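Ticket: Suspicious transaction reports bouncing at upload
Product: Fostlow reporting portal, with Bralto as our case system
Raised by: Impi Tuominen, compliance, Kundell
Status: Closed

First entry, 9.40 am

Hello all, me again. Our monthly batch of suspicious transaction reports won't go up. I export from Bralto the way I always have, drag the file into Fostlow, the bar gets to the end and then I get "Error 400, batch rejected" and nothing else. No line number, no field name, no hint. I've tried it in 2 browsers and on my colleague's laptop and it's the same each time. There are 12 reports in the batch and a couple of them are close to their filing deadline, so I'd be very grateful for a quick look!
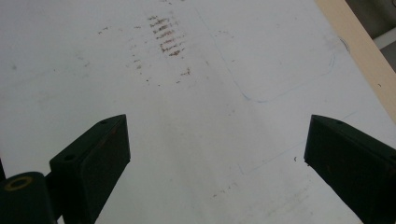 I should say that January's batch went through fine and I haven't changed anything on my side. Bralto did have an update over the holidays (the menus moved, very annoying) but the export screen looks the same to me.

Second entry, 11.15 am

Thanks for the call. As you asked, I split the batch and sent the reports up one by one. Most of them went straight in. The ones that fail all have a company as the subject, and the ones with a private person are fine. So that's something! I also had one "Error 500" in the middle of it all, but it cleared when I logged out and back in, so I'd ignore that unless you see it in your logs.

I opened one of the bad files in a text editor and had a squint. The country of registration is coming out as a full name where the older files have the short code. Could it really be that? I don't want to edit these by hand if I can help it — our auditors at Bauerfeind get very twitchy about anyone touching a report after sign-off, and quite right too.
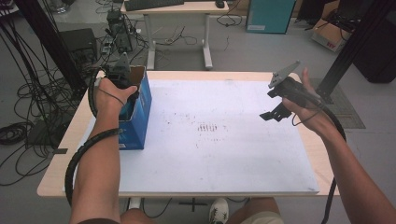 Meanwhile I've filed the two urgent ones using the manual form, so please don't let anyone resend those or we'll have duplicates. I've put a note on both cases in Bralto.

Third entry, 3.50 pm

It was the country field. Your colleague found a setting under Export, Advanced, called "Use display names", and the update had switched it on. I turned it off, exported again without the two I'd already filed, and the whole lot was accepted first time. Receipts are saved to the case folders.

Two requests before you close this. Could the portal please tell us which field it dislikes? And could somebody add that setting to the help page, under the bit on batch uploads? I did look there first.

Happy for this to be closed. Thanks for staying on the line so long — Impi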